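Bench notes, April – grasp filtering, wrist and overhead views

Iida's change is in: the policy now drops any grasp proposal whose wrist crop disagrees with the overhead estimate. Ran 20 trials with the filter off, then 20 with it on, same start poses. Soft toys first, the plush ketchup bottle among them. 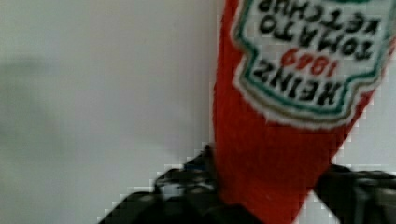

Off: 18 grasps held. On: all 20, but slower to commit. Hubert thinks the delay is the crop resize – worth profiling before we blame the filter.

Left the plate, bowl and toaster oven on the table as distractors for both runs.

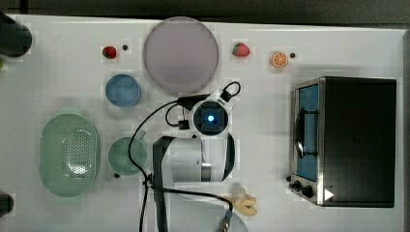 The 2 misses both came from bad overhead depth. Raw logs are on Brennan under grasp_filter.

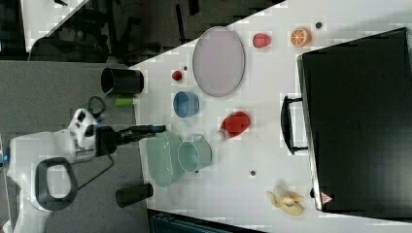 To do

Profile the resize (Hubert). Repeat with hard objects.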